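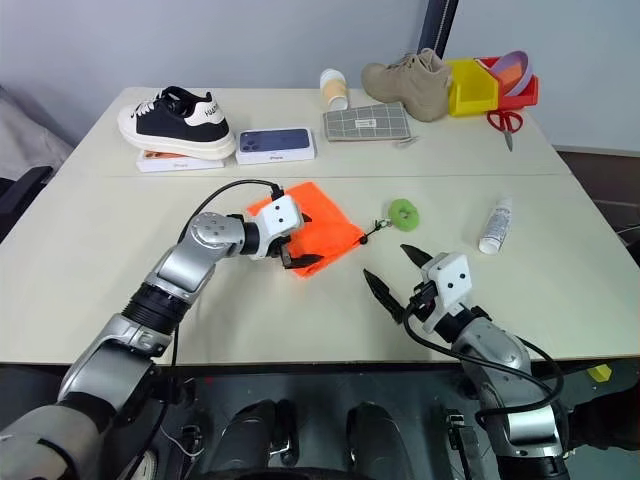 Como se organiza uma feira de trocas de bairro para não virar um monte de coisa que ninguém quer?

Limitando o que cada pessoa leva. Na nossa são 4 peças por casa, todas limpas e funcionando, e o que não sai volta com o dono no fim do dia. Foi a regra que mudou tudo, e vou contar o resto neste fio porque estou empolgadíssima com a última edição!

2/ Pra quem chegou agora: moro no Lusesico, um bairro de ladeira, prédio baixo, muita gente antiga e muita gente que acabou de alugar. Desde outubro a gente faz a feira de trocas no pátio do Lockyer, o galpão comprido atrás da padaria. Sem dinheiro circulando, nem pra água.

3/ Na última vieram 55 casas. Cinquenta e cinco! Na primeira éramos eu, minha vizinha de porta e uma senhora que achou que era fila de vacina (ficou e levou uma cafeteira).

4/ Como funciona a troca: você entrega a peça na entrada e recebe uma ficha. Uma peça, uma ficha, seja um liquidificador ou um livro de bolso. Muita gente reclama disso antes de vir. "Mas o meu vale mais." Vale, sim. E aí a pessoa vê um casaco de lã na arara, pega, e a reclamação some.

5/ Já testamos ficha por faixa de valor, com três cores. Foi um sufoco. Passei a manhã inteira discutindo se uma panela de pressão era azul ou amarela. Nunca mais.

6/ O que sai em minutos: ferramenta, panela boa, roupa de criança, vaso com planta já pegada, extensão elétrica. Extensão elétrica é ouro, gente, não sei explicar.

7/ O que encalha: caneca de empresa, DVD, enfeite de Natal fora de época, apostila de concurso velho. Pode levar, mas já vá sabendo que a apostila vai subir a ladeira com você de novo.

8/ Sapato a gente aceita, desde que a sola esteja inteira e o par venha amarrado pelos cadarços. Perdemos um pé de sandália na segunda edição e ele mora até hoje na caixa de achados.

9/ Eletrônico tem mesa separada, perto da tomada. Quem leva, liga na frente de todo mundo. Se não ligar, vai pra bancada de conserto, que é a minha parte preferida da feira inteira.

10/ A bancada nasceu de um grupo daqui, o Urnow, que se reúne pra consertar coisa pequena. Torradeira, abajur, zíper de mochila, rádio de pilha. Eles não fazem por você, fazem COM você. Na última aprendi a trocar o fio de um ferro de passar e saí de lá me achando engenheira.

11/ Gastamos quase 200 em fita, barbante, cartolina e café. Fizemos uma vaquinha no grupo do prédio e pronto. As araras são emprestadas, as mesas são do próprio galpão.

12/ Sobre divulgação: a gente imprimiu folheto, colou em poste, fez arte bonitinha. Sabem o que trouxe gente de verdade? Áudio no grupo da padaria e um cartaz escrito à mão na porta do mercadinho, com pincel atômico. Letra torta e tudo.

13/ Horário: abrimos às 9h, fechamos às 13h. Tentamos o dia inteiro uma vez e depois do almoço ficou aquele silêncio, todo mundo cansado, só as apostilas nas mesas. De manhã tem outra energia.

14/ Coisas que eu faria diferente: mais sombra (a lona não dá conta do sol das onze), um espelho grande perto das roupas, e um cantinho pras crianças longe da mesa dos copos. Essa última aprendi varrendo.

15/ Perguntaram nos comentários sobre livros. Livro tem regra própria: pode levar quantos quiser, troca um por um, sem ficha. A estante é de quem chegar. Peguei um romance com dedicatória de 1987 na primeira página, "para você ler no ônibus", e li no ônibus, claro.

16/ Também perguntaram se dá pra reservar. Não dá! Nem pra mim, e olha que eu vi uma chaleira vermelha linda entrando, fui buscar café e quando voltei ela já estava descendo a rua debaixo do braço de alguém. Boa sorte, chaleira.

17/ O pessoal do Stiladitz, o bairro do outro lado da linha do trem, veio conhecer e quer montar a deles. Lá moram umas 3,000 pessoas (disseram eles, eu só repasso), então imaginem o tamanho dessa arara. Já ofereci nossas fichas emprestadas.

18/ Se você quer começar na sua rua: escolha um lugar coberto, chame cinco casas, ponha um limite de peças e marque a data. O resto se ajeita na hora. A nossa primeira teve duas mesas e uma toalha de piquenique no chão, e eu voltei pra casa com um ralador novo, feliz da vida.

19/ Próxima edição: mesmo pátio, 9h. Levem sacola, levem garrafinha de água e, por favor, quem tiver extensão elétrica sobrando, fale comigo antes de entrar (brincadeira) (mais ou menos).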